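Cutlery placement for buffet-style breakfast settings – all on the left?
Forum: Table & Linen > Settings and layout

dmasceno_d
I run the breakfast room at a small guest house in Nustville and I am rewriting the setting sheet the staff work from. The old sheet was written for plated service. We moved to a bread tray and self-serve in April, so most of it no longer applies.

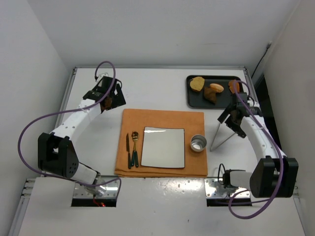
The question is where the cutlery should go when the guest's right hand is needed for the cup and the tongs. The conventional layout puts the knife and spoon on the right of the plate, with the fork alone on the left. With a tray of bread at the back right, the right side becomes crowded, so I have grouped the cutlery to the left of the plate, knife outermost, then the spoon, handles toward the guest. The cup stands to the right of the plate near the margin of the placemat, and a V-shaped metal tool, tongs or similar, lies just past the cloth on the bare table. I would like opinions on the layout before I print the sheet. The colour of the mat is settled and I am not looking to change it.

Daiane Damasceno

quillback
The knife should not be outermost on the left. If you must group everything on one side, the order from the plate outward is knife, fork, spoon, with the blade facing the plate. As set, a guest reaches over the spoon to get the knife, and the spoon is sitting on top of the piece next to it.

Overlap is the larger fault in my view. Handles that splay toward the guest look like a drawer that has been tipped out. Leave a finger's width between pieces.

dmasceno_d
Noted on the overlap. The handles on that set flare slightly and they slide against each other if the cloth moves. I will add a spacing line to the sheet.

I am less convinced on the order. With a roll and butter, the knife is the first thing used. Outermost is first used, at least by the usual rule.

quillback
The outside-in rule applies to courses. You are serving one course.

anas_sq
I did hotel breakfasts for years and would put the knife back on the right regardless of the tray. Most guests are right-handed. They pick up the knife in the right hand, so if it starts on the left it gets passed across the plate every time. You see it on the cloth by the end of the service: crumbs and a butter smear along the front of the plate.

The cup can move instead. Put it above the knife tip, at one o'clock from the plate, and the right side has room for both. At the moment it is close to the side of the mat, where it is more likely to be caught by a sleeve when somebody reaches for the bread.

Anas

dmasceno_d
One o'clock puts the cup in the reach path to the tray. I tried that on Saturday and two guests at the same table knocked theirs. They are metal, so no breakage, but the juice went under the mat.

anas_sq
Then the tray is too close. How deep are the tables?

dmasceno_d
689 mm usable, measured from the front. The tables are Drulholm seconds and the tops vary slightly. I cannot move the tray further back without it hanging over.

harrowgate_linen
Coming at this from the cloth side. The lower part of that placemat is folded in layers at the front. If that is deliberate, I would stop doing it. A doubled edge lifts the cutlery handles and leaves the other ends lower, and everything creeps toward the guest. It also wears along the crease. If the mat is too deep for the table, have it re-hemmed. A local alterations place should do it for three or four dollars each.

Which cloth is it?

dmasceno_d
Seltari, the heavier weave. It comes in one size, 555 mm on the long side. The fold is there because staff were letting the front hang over and guests were catching it with their knees.

harrowgate_linen
Re-hem, then. Wash them once before you cut. We had 100 of the Seltari mats through the laundry and they lost enough in length on the first hot wash that the customer no longer needed the alteration. Cold wash and line dry gave much less shrinkage.

pelorus
Nobody has mentioned the tongs – they should not be on the bare table. They touch shared food. If they are put down on the surface between uses, whatever is on the surface goes back to the bread. Some inspectors will mark it, some will not, but it is a simple fix: a small rest plate beside the tray, or hang them off the rim if the rim is high enough.

I would also turn them so that the closed end faces the guest. Theirs to pick up, without fishing for the right end.

dmasceno_d
The rim on the tray is raised but too shallow to hang anything from. A rest plate is possible. It would have to be small.

pelorus
A saucer is enough. Tanui sell a narrow oblong one meant for spoons and it fits beside most trays.

quillback
I disagree with the rest plate on a table that size. It is one more item in an area already described as crowded. Lay the tongs across the corner of the tray, grips outward over the rim. No extra piece, and they are on a surface that is already treated as food contact.

pelorus
They slide in when someone bumps the table, and then the grips are in the food. That is worse than the table top. I have watched it happen with croissants, which are light and do nothing to stop them.

tinplate
Small point about the tray itself. If you are putting rolls and flaky pastry on the same black tray, line it. Crumbs show badly on black and it looks finished by half past eight even when it is still full. A plain white napkin folded to the inside size works and goes in the same wash as the mats.

dmasceno_d
Agreed on the liner. Draft for the sheet, with the points I am accepting:

Mat flat, no fold at the front, once re-hemmed.
Plate centred on the mat.
Fork and spoon left of the plate, one finger between them, no overlap.
Knife right of the plate, blade toward the plate.
Cup right of the knife, a full hand in from the side of the mat.
Tongs on a rest plate beside the tray, closed end toward the guest.
Napkin liner in the tray, changed when the tray is refilled.

I will run it for a week with the knife on the right and compare the state of the mats. If the cloths are no cleaner, the knife goes back.

quillback
A full hand in from the side will put the cup against the knife. Measure it before you print.

anas_sq
He is right about that one. Half a hand.

dmasceno_d
Half a hand, then. Changed on the draft.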